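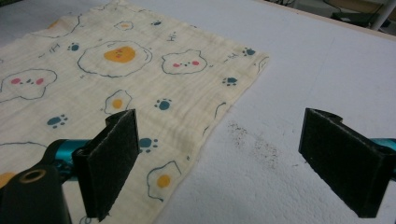

Muslin, egg side up, on the white table. June, 9:40 a.m.

Gutolen notebook, cloth bench. Carrying on from the last entry, which stopped in the middle of a word when the kettle went.

Today is the egg cloth. Silvana Sales has asked me to stop calling it that in the record, as its name on the sheet is "sample 20, cream". I have written sample 20, cream, on the sheet. It has fried eggs on it, and the one near the top has a yolk with a face, so in this notebook it is the egg cloth.

Question for the day: does the crinkle come back after a wash and a flat dry, or do we have to help it? The Makowska order wants squares that look the same size when they are folded in a pile, and crinkled gauze has its own ideas about size. You lay it out, you measure it, you breathe near it, you measure it again. Slamet Gunawan got 492 mm across last time and I got something else, and we had a short and polite conversation about whose ruler it was.

Agreed method, so that we stop having the conversation:
Lay the cloth on the white table, print up. Do not pull. Smooth from the middle with the flat of the hand, once. Leave it for 20 minutes. Measure along the thread, not along the nearest row of eggs. The eggs are not straight and were never meant to be.

On the last point, I lost most of a morning in the spring trying to square a cloth by its print. The motifs are tossed about, paw prints in between, and any line you think you see is your own doing. Slamet says he knew this already. It is not in his notes.

9:40. Laid out. Fine ripples all over, more of them toward the right edge, where it always goes a bit wild. Ran the hand over it once, per method. It looked at me. (Yolk.)

10:00. Measured. 484 the first way, and then I saw I had the hook of the tape over the hem fold. Struck out. Second go, 492. So Slamet was right, and his ruler may come back out of the drawer.

10:15. Tried the white table against the old blanket-covered one. The grain on the white top is bumpy enough to hold gauze still, which I like, but it also holds it wrong if you put it down wrong, which I like less. You have to lift the whole cloth and start over. Sliding it only makes a ridge, and then you are chasing the ridge to the edge. The blanket lets it creep. I'd stay with white.

10:50. Silvana came by to ask if the round face next to the big egg is a cat or a bear. I said the sheet doesn't ask. She said the customer does, for the label. We looked at it for longer than I would like to bill. Two small ears, pink cheeks, no other evidence. She thinks bear. I lean cat on account of the paw prints, though I admit a bear has those too. Left as "animal" until Drollness answers, it being their print. Their last answer took most of a month and was about a different cloth.

11:30. Weighed the folded cloth on the small scale: 184 g. Then 200, with my pencil and the tape on the pan. Going with 184.

Lunch. Eggs. I wasn't trying to be funny, it was what I had.

1:20 p.m. Folding trial. In half, in half again, then thirds. The thirds put a face on the outside of the stack about half the time, depending on where the cut fell, and Silvana wants a face on the outside every time. This can't be done without cutting to the print, and see above regarding cutting to the print. Told her. She took it well and wrote it down in capitals.

2:45. Asked Slamet to repeat the measurement without telling him mine. He lifted the cloth, laid it down, smoothed it four times, and got 496. I read him the method. He did it again with one smooth and got 492. No further comment from either bench.

To do:
Ask Tremer for the softer thread for the hem; the present one puckers and we have enough pucker.
Wash again, cooler, flat dry, measure by the method.
New pencil for the scale shelf, tied down.
Cat or bear.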